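Recaler la caméra de poignet dans la cellule évier

J'avais laissé la cellule simulée de côté depuis juillet. En la relançant, j'ai retrouvé le défaut signalé par Satish Upadhyay : la pince se refermait trop haut sur les flacons, avec un décalage qui changeait selon l'orientation du poignet. Un décalage constant se corrige dans la consigne. Un décalage qui tourne avec le poignet vient presque toujours de la transformation entre la bride et la caméra.

La configuration n'a pas bougé : un bras Franka sur son socle cubique, la pince parallèle noire, l'évier sur pied à gauche du socle. Deux points de vue sont rendus en parallèle, l'un fixe, l'autre solidaire du poignet. Le fichier de scène vient du dépôt Skaviten, la description de la pince a été réécrite par Bianka Barta, et c'est dans cette réécriture que j'ai cherché en premier.

Résultat : 6 mm d'écart sur l'axe Z de la caméra et une rotation définie dans le mauvais repère parent. La caméra était rattachée au dernier segment du bras au lieu du corps de la pince. Tant que les deux coïncidaient, personne ne voyait rien. Après l'ajout d'une entretoise dans le modèle, l'écart est apparu.

Procédure suivie :
1. Rattacher la caméra au corps de la pince et remettre la rotation à zéro.
2. Reporter la translation depuis le plan, en mètres (le plan est en millimètres, facteur 1000, erreur classique).
3. Vérifier que les deux doigts entrent dans le champ de façon symétrique.
4. Amener la pince au-dessus de la cuve, fermer sur le bouchon, comparer les deux vues. 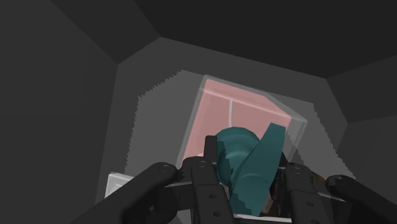
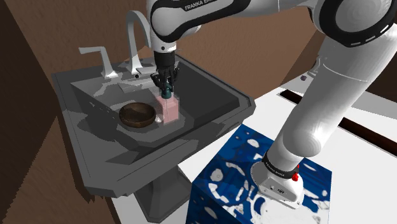

Vue de la pince, puis vue fixe avec la pince fermée sur le haut du flacon rose, dans la cuve.

Le point 3 mérite un peu de soin. Je me sers des têtes de vis des doigts comme repères, elles sont plus nettes que les contours, qui restent crénelés à cette résolution de rendu. J'ai laissé l'anticrénelage désactivé : il double presque le temps de calcul et n'apporte rien au recalage.

J'ai ensuite rejoué 12 prises avec des orientations de poignet différentes. L'écart résiduel ne dépend plus de l'angle. Il reste un léger biais en hauteur, que j'attribue à la géométrie de collision du bouchon – un cylindre simplifié, plus court que le maillage affiché. Je ne l'ai pas corrigé, le fichier est partagé avec la cellule Curon et je préfère en parler d'abord à Sunita Negi.

À noter aussi : la limite d'effort de la pince était restée à une valeur de test. Je l'ai remise à 17 N dans le fichier de paramètres, ligne commentée avec l'ancienne valeur.

Reste à faire : le maillage du bouchon, et un contrôle automatique du repère parent au chargement de la scène.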